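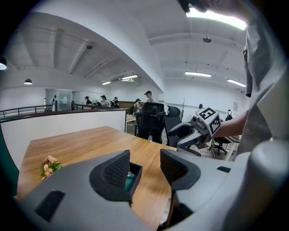

# Teria hand-held grippers go on offer to small teams

**Skorkotbridge, January**

Steko is opening orders for Teria, a pair of hand-held grippers that lets people record two-handed tasks for robots to learn from, with no robot needed at the table. You pick one up in each hand, do the job as you would like a robot to do it, and the kit keeps a record of how the fingers moved and what they closed on.

We have been using Teria in our own open-plan office for months, on ordinary tables with ordinary things on them, and we are delighted to be letting it out of the building at last!

Each gripper has two grey fingers with dimpled pads on the inside faces. On top sits a white cube printed with black square markers, so the position of each hand can be followed as it moves over the work. The wearer also puts on a pair of shoulder straps with black buckles. These took us longer to get right than the grippers did (the first set slid off anyone with narrow shoulders, which was most of us).

"I learned to use them in a morning," said Ghazala Lodhi, who leads the Teria project at Steko. "My first tries at picking up a box were dreadful. By lunch I'd stopped thinking about my hands and was just getting on with it. That's the bit I love showing people."

## Boxes first

New users start with a box and a clear patch of table. One hand takes hold while the other stays open and ready, and from there they go on to lifting, turning, opening and passing across. The starter guide has nine tasks of this sort, all of which can be done standing at a desk.

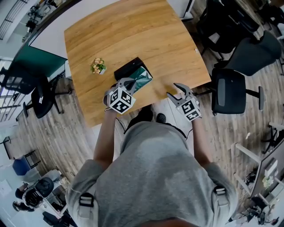
## What comes with it

- two hand-held grippers, left and right, each with its marker cube
- the strap set, adjustable at both shoulders
- a printed starter guide with the nine tasks
- 20 hours of help by phone or video from the Steko team

Spare finger pads can be ordered separately. They do wear, and we would sooner say so now.

## Trying it out

The first kits outside Steko are going to Jafri, a packing firm founded in 1966, where Laiba Bukhari will be running sessions with her bench staff.

"Our packers know things about boxes that they've never had to put into words," she said. "I'm really looking forward to seeing them show it with their hands instead."

Teams who would like to have a go before ordering are welcome to visit the Skorkotbridge office. Sessions start at 10am and last two hours, and comfortable shoes are a good idea.

**Press contact:** Ghazala Lodhi, Teria project, Steko, Skorkotbridge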